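Pranamcombe and the low flying

2026-04-14

The letter about the low flying came in the same envelope as the rates notice, so I suspect half the district has thrown it out. I kept mine. It is two pages, and the second page is mostly a map.

The short version is that the air force will be using the valley again in September for a training exercise. There will be fast jets during the day and transport aircraft in the evenings, and the transports will come in low over the old strip at Fakley. Last time it was only the transports. The fast jets are new for us, and that is what people have been talking about at the post office.

I should say where I stand before I go on. I have lived in Pranamcombe for 15 years. Before that I worked as a civilian in stores at an air base, on the parts side, and I never went up in anything. I don't have strong feelings against the air force and I don't have posters of planes on the wall either. I mostly want to know what time it starts and whether I need to move the horses.

I went to the information evening at the Fakley hall. There were two officers, a civilian planner and a man from the shire who was there to unlock the door and ended up answering questions about the road. The planner had a laptop that wouldn't talk to the projector, so we passed the map around on paper. It was the same map as in the letter, but bigger, and you could read the contour lines.

The route comes in from the coast, follows the river as far as the Balogun road bridge, then turns north and climbs out over the state forest. If you live south of the bridge you will be under the first leg. If you live up our way you will be beside the turn, and the turn is the noisy bit, because they put the power on to climb. One of the officers was quite direct about that and I thought better of him for it.

The lowest height on the map for the jets is 2493 feet above sea level. That sounds high until you remember that our top paddock is a fair way up already. I asked whether the figure was above the ground or above the sea and the planner had to go and check. It is above the sea. I would suggest anyone on the ridge gets out their own map and does the subtraction before deciding it won't bother them.

Rajeshwari D'Souza, who has the goat dairy past the bridge, asked the best question of the night. She wanted to know what happens if the weather closes in and the whole program gets pushed back, because her does are on a milking timetable and she was planning to shift things for those two weeks only. The answer was that there is a reserve period straight after, and it wasn't in the letter. They said they would send out a correction. I haven't seen one yet.
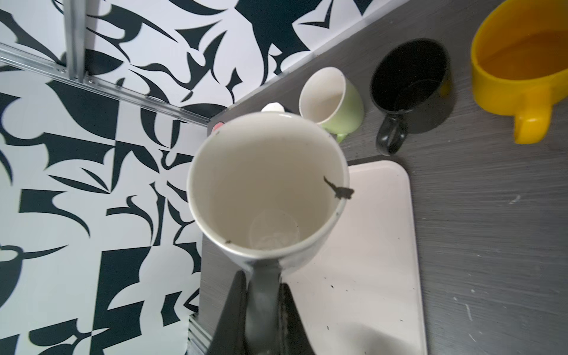

Will the jets be flying at night?

Only the transports will fly after dark, and they are meant to be finished by ten. The jets keep to daylight hours on this exercise. The officer said a late finish was possible if an aircraft was held up on the ground somewhere, but that it would be one aircraft and not the lot of them.

The other subject that took up a good part of the evening was the ground party at Fakley. Last time there were a few tents and a fuel truck and that was it. This time there will be 119 people camped at the strip, with a portable radar and their own kitchen. They are calling the camp Vemum. I asked where the name came from and neither officer knew. It was on the paperwork when they got it.

The camp means trucks. The shire man said the heavy vehicles will come in by the Balogun road and not through town, and that the culvert near the quarry turnoff will be looked at beforehand. I hope it is. It was soft on the left side all last winter and the patch they put on it has started to lift again. If you are coming down behind a convoy, leave a decent gap, as the dust on that stretch hangs about and you can't see the bend.

There was some argument about the radar. A fellow near the back wanted to know if it would knock out his television and his phone. The planner said it worked on a different band and there had been no trouble with it at other sites. He didn't look satisfied, and he asked it again in different words a bit later, and got the same answer. They did take his address and say someone would come out if he had a problem.

As for animals, the advice was much what you would expect. Keep young horses out of small yards and away from wire while the jets are about. Ring the number on the letter if you have mares due to foal, or birds sitting, and they will mark your place on the map and try to route around it. They can only do this if they hear from you by the end of the month before, so don't leave it. I rang the morning after and got a person, and she had my property up on her screen before I had finished spelling the road. She asked how many horses, what age, and whether we had any trouble last time. We didn't, apart from the old gelding going through the bottom gate, and he has done that for less.

Claims for damage go through a separate form. You need photos and the time it happened, as close as you can get it. Someone asked about cracked plaster and was told to take photos of the walls now, before anything starts. I have done the front room and the hallway. The hallway already has a crack from the dry year, so I put a ruler next to it.

I don't know yet whether the public will be let in to the strip. There was an open afternoon last time and the kids liked it, and the school is asking for another. The officers said it was up to the camp commander, who hasn't been named. If I hear anything I will put it up on here, along with the dates for the reserve period once the corrected letter arrives.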